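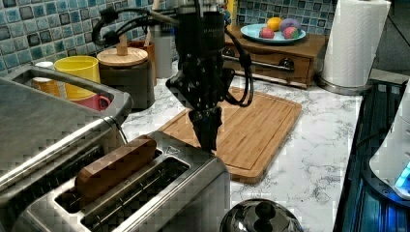 Figure 2. Stainless steel toaster with two long slots on a kitchen counter.

3.2 Cleaning and reported crumb removal

Households were asked how often they emptied the crumb tray of each small appliance kept on the counter, and how they went about it. The questions were put in the same order in both survey areas, Gamudow and Cuterley, and covered toasters, toaster ovens and sandwich presses. Kettles were left out of this part of the survey and are dealt with in Section 3.4. Of the 453 households that returned a usable form, those with no toaster or toaster oven were dropped from the analysis below.

Long-slot toasters of the general layout in Figure 2 were treated as a separate class from models with short slots side by side. The distinction matters for cleaning. In a long-slot model the tray runs most of the length of the body and has to be drawn out from one end, so a toaster pushed against a wall or a neighbouring appliance must first be moved. Respondents who kept the toaster in a fixed place reported emptying the tray less often than those who put it away after use. The effect held in both areas but was weaker in Cuterley, where kitchens were on the whole larger.

Wording proved to be a problem. In the pilot, several respondents took "cleaning the toaster" to mean wiping the outside, and gave answers that could not be compared with the rest. The final form asked about the tray and the outer surfaces on separate lines. Even so, 51 forms carried the same answer on both lines, and we cannot say whether this reflects habit or a misreading of the question. These forms were kept in the main analysis and left out of the check reported in Appendix B — the direction of the results did not change.

Brushed metal surfaces were wiped more often than painted or plastic ones. Adeleke, who coded the open answers, grouped the stated reasons under finger marks, grease and general appearance. Finger marks were given most often. Grease was mentioned mainly where the appliance stood next to the hob, and hardly at all elsewhere.

The age of the appliance had little bearing on either measure. Respondents were often unsure when the toaster had been bought, and the dates given should be read with care. Where a receipt or guarantee card could be found, the stated year was corrected by Fashola before coding. No correction was made for appliances received as gifts or bought second-hand.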